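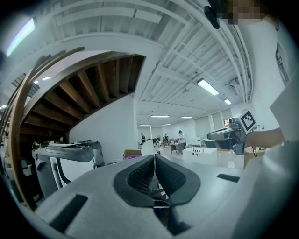
Figure 7. View from the hand unit camera, with a second hand unit and its marker cube held at right.

7. Loss of Tracking and Grip Faults

This section covers the Stanik hand unit when it stops tracking, drops part of a recording, or reports a grip width that does not match the position of the fingertips. Read 7.1 before you try any of the steps. If you are working with two hand units, follow the steps for one unit at a time.

7.1 Safety

CAUTION: Pinch point. The fingertip pads meet in a V and close with enough force to bruise. Keep your free hand away from the pads and from the linkage below them. Do not reach through the gap to clear an object while the trigger is pressed.

CAUTION: If the hand unit is paired with a robot arm, switch the arm to HOLD before you start. A unit that regains tracking can send a sudden change of position, and the arm will try to follow it. Stopping the recording does not stop the arm.

7.2 Fault codes

T2 Marker lost. The marker cube on the other unit has not been read for 200 frames in a row.
T4 Marker jump. The cube was read, but its position changed farther than a hand can move in the time.
G1 Grip width out of range.
G3 Grip width frozen. The trigger moved and the reading did not.

T2 and T4 often show up together. Clear T2 first.

7.3 Clearing T2 and T4

1. Release the trigger and stop the recording.
2. Set arm control to HOLD if an arm is paired.
3. Check that the marker cube is seated flat on its mount. Press down on it. If it rocks, tighten the mount screw a quarter turn.
4. Look at the printed face of the cube. Wipe off dust and fingerprints with a dry cloth. Do not use alcohol, which lifts the print.
5. Hold the two units at working distance and open Live View on the base station. The marker outline should be green.
6. If the outline flickers, turn the cube a little at a time away from the nearest ceiling light until it stays green. Glare on the face is the most common cause of T4.
7. Keep your sleeve and forearm clear of the line between the camera and the cube.
8. Press CLEAR, then record a short test.

Note: The wide lens bends straight lines near the edges of the view, and the marker is harder to read there. Work with the other unit closer to the center when the task allows it.

7.4 Clearing G1 and G3

1. Stop the recording and turn off the hand unit.
2. Inspect the mesh faces of the fingertip pads. Replace a pad if the mesh has torn or started to peel.
3. Look down between the pads at the linkage. Remove tape, string or cardboard scraps with plastic tweezers.
4. Turn the unit on with the trigger released. Wait for the second beep.
5. Squeeze the trigger fully, hold, and release. The reading should run from 0 to 76 mm without sticking.
6. If it sticks at the same point twice, take the unit out of service and tag it.

7.5 After a fault

Mark any recording made during a fault as REJECT. Do not trim out the bad part and keep the rest. Positions logged before T4 may already be off.

Enter the code, the unit number and the time in the fault log. Units with serial numbers below 166 have the older cube mount and need the Astholm spacer kit if T2 returns after step 3 of section 7.3. Send repeat G3 faults to Anel Nel at the service desk, with the unit and its cable.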